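Prusto – a small collection of household bottle and jar labels

Version 6, last touched in March. Kept by Deividas Sproģis.

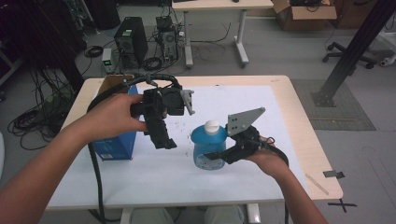 Prusto started as a folder on my old laptop where I typed out the words on kitchen and bathroom labels, mostly to settle a family argument over how many ways there are to say "shake before use." The folder grew, a few friends asked for copies, and after a while it seemed kinder to put everything in one place with a proper note on top. So welcome, and please make yourself at home!

What you get

There are 1056 entries in one plain text table, one label per line. Each line has the wording as printed, the language, the kind of container, and a short note from me if the label was hard to read. Line breaks in the wording are kept as a slash with a space on either side. I know that looks odd at first, but commas and semicolons turn up in labels far too often to be useful for this.

The table is sorted by container and then by the first word. If you'd like it sorted some other way, the script called jarkitz will do it (the name is left over from an earlier project, and I never got around to changing it). Run it with no options and it prints its own help.

Where the words come from

Most entries were typed by me from things in my own cupboards. Another 68 came from Ezzat, a little corner grocery that let me stand in the aisle with a notebook for a couple of long evenings – thank you again for the chair. The older pharmacy labels come from Fidico, a swap group for people who collect such things, and they are marked with an F in the last column.

Things to watch out for

Spelling mistakes on the labels are left alone. Spelling mistakes of mine are not meant to be there, so do write if you find one. Accents were lost in roughly 60 entries from the early versions, and I am putting them back whenever I come across the same product again, which is slow going. Weights and volumes are copied as printed, so you will meet "ml," "mL" and "ML" all living side by side.

I left out brand names and street addresses. Barcodes were in version 4 and came out again in version 5.

Using it

You may copy, change and share the table for anything you like. A mention of Prusto is nice but not required. If you teach a class with it, I would dearly love to hear how it went.

Adding to it

Send new lines in the same column order, with the container in lowercase. Jars with two labels get two lines.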